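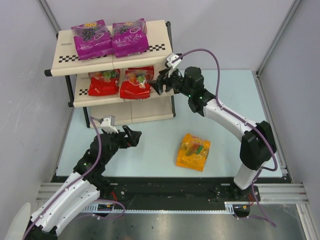
Dedell two-arm bench cell with two-tier shelf and bagged gummies.

The Dedell is a tabletop cell for members building at home or in the Gitamden shared workshop. Both arms mount on one black rail and carry a white camera at the wrist. The plan set has 154 parts, and the finished cell draws 786 watts at most.

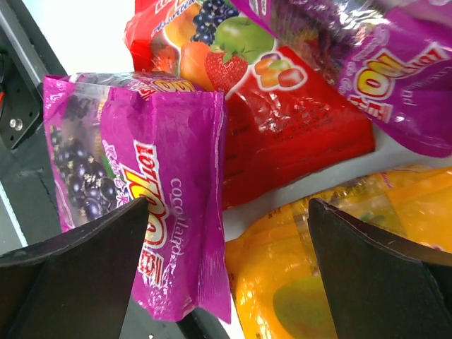 Skusow Workshop Club, Automation Section

Flat black fingers hold a Lot 100 candy bag upright. Soft packaging requires a slow close; the setting is given in section 6 of the build guide. Members may reserve the cell from March.

Related items
Meesuk finger set
Dedell rail kit
Wrist camera bracket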